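4.2 Ce que coûte une pince quand on l'a déjà payée

Le plan d'équipement initial prévoyait une ligne par bras et une ligne, plus modeste, intitulée « accessoires ». C'est cette seconde ligne qui a occupé nos réunions pendant huit mois. Le devis de Birkance pour les bras tenait sur une page et n'a suscité aucune question; celui de Vedent pour les garnitures de doigts, facturées 75 euros la paire, en a suscité plusieurs, dont certaines posées deux fois.

Nous distinguons dans la suite le coût d'acquisition, que les services financiers connaissent bien, et le coût de mise en poste, qu'ils découvrent en général après signature. Le second comprend le câblage, les supports, la remise à niveau des paillasses et les objets de manipulation eux-mêmes: plateaux, chiffons, rouleaux. Ces derniers relèvent du budget de fonctionnement tant qu'ils sont achetés à l'unité, et de l'investissement dès qu'on les commande en lot — subtilité dont nous avons pris connaissance par courrier.

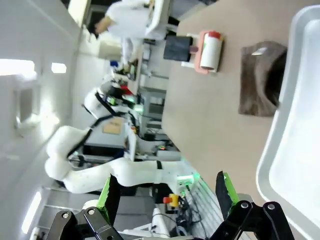
Sur l'ensemble du projet Umuto, les consommables et la petite visserie ont représenté 910 euros par poste, contre 586 inscrits au prévisionnel. L'écart tient pour l'essentiel aux garnitures. Leur durée de vie, estimée par le fournisseur dans des conditions qu'il n'a pas souhaité préciser, s'est révélée plus courte au contact des textiles que des surfaces rigides. Un chiffon, au catalogue, ne coûte presque rien; il revient plus cher lorsqu'on impute à chaque saisie sa part d'usure des doigts.

Le modèle de Peng, que nous reprenons ici, suppose un parc homogène et un remplacement à date fixe. Aucune de ces deux hypothèses n'était vérifiée chez nous. Nous avons conservé la première par commodité de calcul et abandonné la seconde au mois d'août, quand le stock de pièces s'est trouvé épuisé bien avant la date fixe en question. Le remplacement est désormais déclenché par un seuil de glissement, mesuré en début de journée sur un objet de référence.

Figure 3. Plan de travail et environnement du poste, vus depuis le poignet du robot.

Deux recommandations en découlent pour les équipes qui préparent un achat comparable. La ligne « accessoires » gagne à être rédigée avant celle des bras, et par les personnes qui changeront les pièces. Il convient aussi de prévoir une réserve de garnitures dès la première commande, le délai de réapprovisionnement étant chez nous supérieur au délai de livraison du robot complet. La section 4.3 examine la question de la maintenance, pour laquelle aucune ligne n'avait été prévue.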